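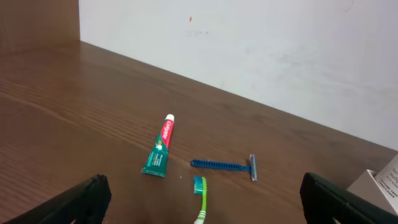 Home | Tickets | Knowledge base | Contact
Print this page | E-mail this ticket

Posted Tuesday, by the bench desk

Ticket: Ekon fingers losing grip on small toiletries, Tetach controller

Hello all, and thank you for picking this one up so quickly. I'm trying to decide between two sets of fingers for our small arm, the Ekon pair and the older Tullen pair, and I've got myself into a bit of a muddle with the Ekon ones. The job itself couldn't be more ordinary. We lay out bathroom things on the wooden table, the green and red Colgate tube, the blue razor and the toothbrush with the lime green handle, and the arm has to pick each one up by itself, hold it and put it back down. The Tullen fingers have done this without much fuss since May, so I rather expected the Ekon ones to sail through, and on the razor and the toothbrush they more or less do. The tube is where it all goes wrong. The arm comes in nicely, the fingers close, the controller reports a good grip, and then on the way up the tube slowly turns between the tips until it is hanging sideways. Now and then it drops altogether.

What we are running: Ekon fingers on the standard mount, Tetach controller, Peng wrist camera with the lens it came with. Nothing else was changed when the fingers were swapped, apart from the two screws that hold them on (I did check those, twice, as I know you will ask).

What I have tried so far, in the order I tried it:

1. Wiped the fingertips and the tube with a dry cloth. I had hoped it would be as simple as that! It made no difference that I could see, but it is such an easy thing to do that I've kept on doing it at the start of each session.

2. Raised the closing force. It was at 40 on the Tetach scale, left over from the Tullen set, and I took it up to 56 a little at a time. The twisting got less, which cheered me up no end, but at 56 the tube was being squashed and I didn't like the look of it. I have put it back to 40 for the moment.

3. Slowed the lift. I added a pause of 1000 milliseconds after the fingers close and before the arm moves. That helped more than I expected, and the drops became quite rare, though the tube still turned a little.

4. Moved the grip point down towards the crimped end, so that the fingers pinch the lower part of the tube and the cap points up. This was the best change by a long way. The tube is flatter there and the tips seem to have more to press against. I ran it over and over after lunch and was really very pleased with it.

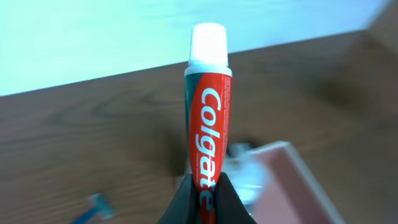 5. Went back to the Tullen fingers with the same low grip point, to be fair to both. They held as well, perhaps a shade better, but they are bulkier and I do worry about them knocking into neighbouring things when the table is crowded.

Still open, and where I would love some help:

The Peng view gets very bright on white parts when the tube is held upright, and the cap nearly glows. I don't know whether the controller uses that part of the picture when it judges the grip. If it does, should I turn the exposure down, or will that spoil the view of the darker fingers?

The controller also says "grip good" even on the lifts where the tube goes on to turn. Is there a setting that makes it check again once the arm is up? I have read the Tetach notes up to page 3 of the grip section and then, I confess, got rather lost.

Lastly, do the Ekon fingers have softer pads to go with them? I would sooner try those than push the force up again.

Reply from support, 4.15 pm

Thank you for such a thorough write-up, it has saved us a good deal of back and forth. Please leave the force at 40 and keep the low grip point. There is a second grip check on the Tetach, switched off by default, under Motion and then After lift — turn it on and set it to repeat 3 times. Leave the camera exposure alone until you have tried that, so we are only changing one thing. We will ask about the pads and add a note when we hear.

Status: waiting for customer

Back to tickets | Next ticket | Print this page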